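Mansilla reabre el sendero circular de Kolivley tras las obras de drenaje

11 de febrero de 2025

El Ayuntamiento de Mansilla ha reabierto al público el sendero circular de Kolivley, cerrado desde el pasado mes de junio por los trabajos de drenaje y consolidación del firme. El recorrido, destinado a senderistas y ciclistas de montaña, recupera así la totalidad de su trazado, incluido el tramo de ladera que permanecía clausurado por la erosión.

La actuación ha sido ejecutada por la empresa Getelus, adjudicataria del contrato, y ha comprendido la construcción de 36 canales transversales de desagüe, la reposición de la señalización y la retirada de los pasos improvisados que se habían abierto en torno a las zonas encharcadas. Se ha modificado además el descenso hacia el arroyo Vundus, que en su versión anterior seguía la línea de máxima pendiente y concentraba el agua de lluvia en el centro del camino. El nuevo trazado desciende en curvas más amplias y añade 142 metros a la longitud del tramo.

«El sendero estaba perdiendo suelo cada invierno y las reparaciones parciales ya no bastaban», ha señalado Morven Buchanan, responsable técnica del área municipal de Caminos y Espacios Naturales. Según Buchanan, la prioridad ha sido conducir el agua fuera de la plataforma y mantener el carácter natural del recorrido, sin pavimentar ninguno de sus tramos.

La dificultad del itinerario se mantiene como media para los ciclistas y baja para los senderistas, con la excepción del sector de La Cornisa, calificado de dificultad alta en ambos casos. Quienes deseen evitarlo disponen de una variante señalizada por la pista forestal, que parte de la segunda bifurcación y enlaza de nuevo con el sendero antes del puente. La variante es apta para familias y no presenta desniveles pronunciados. La cota máxima del recorrido, situada en el mirador norte, alcanza los 824 metros.

El sentido de circulación para las bicicletas será en adelante único, contrario al de las agujas del reloj. Los senderistas podrán caminar en ambos sentidos y tendrán siempre preferencia de paso. Los perros deberán ir atados en todo el recorrido.

El área de Caminos recuerda que el terreno removido necesita tiempo para asentarse y pide a los usuarios que eviten el sendero después de lluvias intensas. Cuando las condiciones del firme lo aconsejen, el acceso de bicicletas podrá suspenderse de forma temporal – el aviso se colocará en los paneles de entrada y se publicará en la web municipal –, mientras que el paso a pie seguirá abierto salvo indicación expresa.

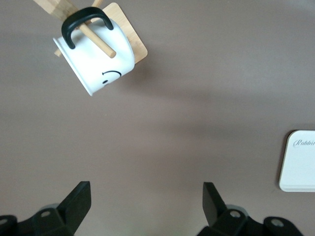 El aparcamiento principal continúa situado junto a la antigua estación, a unos cinco minutos a pie del inicio del recorrido. No está permitido estacionar en los márgenes de la carretera ni delante de la barrera forestal, reservada a los vehículos de emergencia y mantenimiento.

Queda pendiente una segunda fase, que contempla la reparación de la pasarela sobre el Vundus y la instalación de un aparcabicicletas en el acceso sur. El Ayuntamiento prevé licitar estos trabajos en los próximos meses y asegura que no obligarán a cerrar de nuevo el circuito completo. Mientras tanto, la pasarela podrá utilizarse con normalidad, si bien los ciclistas deberán cruzarla desmontados.

Las incidencias en el sendero, como árboles caídos o señales dañadas, pueden comunicarse en la oficina municipal de Caminos o mediante el formulario disponible en la web del Ayuntamiento.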